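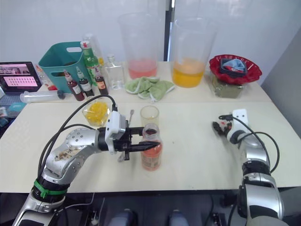
How to bring a two-arm drinks station into a working bar

By Emanuel Stanciu

These are the steps we followed at the Pescombe canteen in Grumoditz when part of the cold drinks work moved to a two-arm robot. They are written for the person who runs the shift and will still be running it afterward. Installation and wiring are covered in the supplier's manual and are left out.

Before you start

You need a list of every drink you serve, with the number sold per week. Ours came to 692 cold drinks in an ordinary week in January. You also need to know who makes them now, at what time of day, and what else those people are doing while they make them. We skipped that last item the first time and had to go back to it.

Allow two weeks in which the station runs but nobody's hours change.

Step 1. Split the drinks by task

Take each recipe apart and write down the separate actions: open, pour, add syrup, stir, garnish, hand over. Mark each one R for robot, P for person, or leave it blank if you don't know yet. Do this with the people who make the drinks. Cornel Surdu, our senior bartender, marked most of our list in one afternoon, and his marks held up better than mine.

Our first split was simple. Holding and moving bottles went to the arms. Cutting fruit, tasting, closing tight caps and anything involving hot water stayed with staff. Stirring was left blank and was still blank a month later.

Step 2. Fix the layout and write it down

A bartender reaches for a bottle that has moved without thinking about it. The station is less forgiving, so the table needs an agreed layout that everyone can reset.

Put the big batch containers along the back. Group the small bottles to one side and keep them in the same order every day. Leave the middle front of the table for the bottle and glass in use. Cloths need a place too. Ours drifted all over the table until we gave them one.

Tape a drawing of the layout inside a cupboard door, at eye level. Name one person per shift who may change it. A change goes on the drawing first and then on the table.

Step 3. Prepare the batches

Mixing in bulk is now a job of its own. It used to be spread through the day in small amounts and nobody logged it. With the station we mix before opening, at 7, and again at 1 if needed. Start with half of what you think you need. We threw out a lot of orange in the first week.

Write the mixing time on the container. Whoever mixes also tastes.

Step 4. Train for stopping before you train for running

Every person on the shift should be able to do the following without looking at the sheet:

Stop both arms.
Tell whether a gripper is holding something before touching that item.
Clear a spill with the arms stopped.
Restart, or decide not to restart and serve by hand.

We gave each person 30 minutes for this and it wasn't enough for the ones who had never worked near a machine. Let them stop it as often as they want. Keep hands, sleeves and cloths out of the space between the arms whenever they are powered. 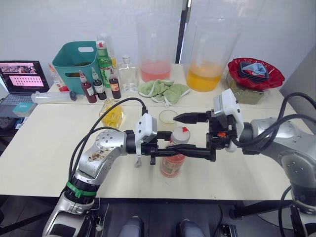

Photo: Pescombe

Step 5. Run it beside the normal service

For the first two weeks, keep the usual number of people on. One of them watches the station and does nothing else. Give that person a notebook with four columns: time, drink, what happened, who dealt with it. A line such as "bottle tipped, put back by hand" is plenty.

Read the notebook together at the end of each day. Watch for the same entry coming back. Ours was the small syrup bottles, which were being put back in a different order after cleaning. The arms were blamed for three days before anyone checked.

Step 6. Change the job descriptions

Don't leave this until someone complains. Once the station takes over some of the pouring, the remaining work is different: more preparation, more cleaning of parts that are hard to clean, more standing by, more talking to customers. Two of our staff liked the change. One asked to move to the kitchen, and we arranged it.

Put the following in writing before the trial ends:

Who mixes, and how long it is expected to take.
Who watches the station, and for how long at a stretch. We settled on one hour.
What happens to tips.
Whether any hours are being cut, and whose.

We cut no hours in the first season and said so at the start. If you plan to cut some, say that at the start as well. People will work it out from the rota.

Step 7. Keep the hand skills

Pick one shift a week with the station switched off. It annoys everyone at lunch, but new staff need to learn the recipes, and the rest get slower than they expect. Cornel runs ours and keeps the recipe cards up to date while he is at it.

Step 8. Review at 1,000 drinks

Don't review by date. Wait until the station has worked on 1,000 drinks, then go back to the list from Step 1 and look at every mark. We moved 2 tasks back to people: adding the last syrup, and anything served in a very full glass. Fill in any blanks you can and leave the others.

Do the same again every 200 drinks after a recipe change. Keep the old lists. The Husar branch asked for ours when they were planning their own bar, and the crossed-out marks were the part they used most.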